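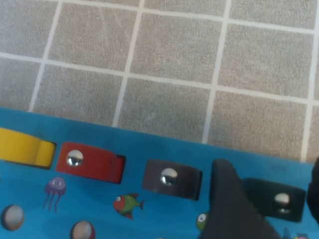
Pedthorpe Student Robotics Club: Member Forum
Thread: Puzzle board sorting task, term project

Okov_lead
Members are advised that the sorting task is confirmed as the term project. The arm must take wooden pieces from the bowls and return them to the correct places on the sea-themed board. Each team will have 30 minutes on the arm. Written plans are due by February 8, 2023.

vpolicarpio
I request clarification on scoring. The Lisine team proposes that a piece left resting on the rim of its recess should receive partial credit.

Okov_lead
The present rules do not provide for partial credit. A piece is placed or it is not.

estrella_build
With respect, our team cannot agree. The star and the pentagon require the gripper to turn to the proper angle, while the disc may go in at any angle. Equal marks for unequal work will lead every team to begin with the disc and leave the star alone.

vpolicarpio
I support the point made by Estrella. The same concern applies to the pegs, which must enter a round hole upright. Our log holds 252 attempts since September, and 29 of the failures were pegs released at a slant.

Okov_lead
The figures are noted. Please post the log in the shared folder so that other teams may review it. The start position remains as set: numerals 1 to 10 seated across the middle of the board, the shapes along the sand, and the labeled bowls in front. 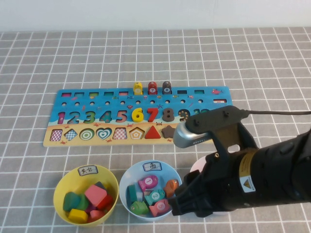 quillan_m
May a team move the bowls before its run begins?

Okov_lead
Bowls stay where the organizers set them. A team may adjust its own arm path only.

estrella_build
We accept the rule on bowls. We maintain our objection on scoring and ask that it be put to a vote of team leads. The fish pieces also share one bowl, and a fair rule should state whether a second grasp is allowed.

Okov_lead
A second grasp is allowed. A limit of 2 grasps per piece will be added to the rules. The scoring question will go to the team leads.

vpolicarpio
Thank you. The log has been uploaded under the Lisine folder.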